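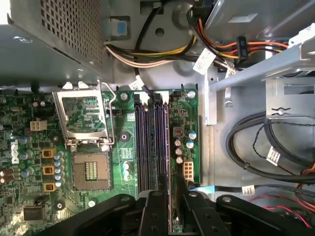
Support > Guides > Desktop and small server

Section 4: Fitting the processor and memory

Read this section in full before opening the case. It applies to the Hilen desktop and to the Marino 20. Owners of the Murkside small server should use Section 6, as its memory is arranged in a different order.

Before you start

Shut the machine down, switch off at the wall and remove the mains lead. Hold the power button in for 10 seconds to discharge the supply. Lay the case on its side on a firm, clean surface — a kitchen worktop will do, a carpet will not.

CAUTION: Wear an earthed wrist strap, or touch bare metal on the chassis before handling any part.

CAUTION: The contacts in the processor socket bend easily and cannot be repaired under warranty. Do not touch them, blow on them or wipe them.

4.1 Processor

1. Press the socket lever down and slightly outwards until it clears its hook, then raise it fully.
2. Lift the load plate.
3. Hold the processor by its edges. Match the gold triangle on its corner to the mark on the socket.
4. Lower it straight down. Do not slide or press it. If it does not sit flat, lift it out and check the notches.
5. Close the load plate and return the lever to its hook. Firm resistance is normal at this point.
6. Apply thermal paste as directed in 4.3 and fit the cooler.

Note: Keep the plastic socket cover. Boards returned without it are charged for inspection.

4.2 Memory

1. Open the clips at the ends of the slots you intend to use.
2. If fitting two modules, use slots 2 and 4. A single module goes in slot 2.
3. Line up the notch and press evenly on both ends until the clips close.

Mixed modules will run at the speed of the slower one.

4.3 Cooler

Use a bead of paste the size of a grain of rice. Tighten the four screws a little at a time, working in diagonal pairs, and connect the fan lead to the header marked CPU. The machine will not start with this header empty.

4.4 First start

Refit the mains lead and switch on. The first start may take longer than usual while memory is tested, and the screen may stay blank during this time. Code 2208 means that no memory has been found: switch off, remove the mains lead and repeat 4.2. For other codes, see Section 9.

Revised December 24, 2021. Text: Remo Rinaldi. Checked: Amedeo Serra.

© Wukstead Computers | Contact support | Back to top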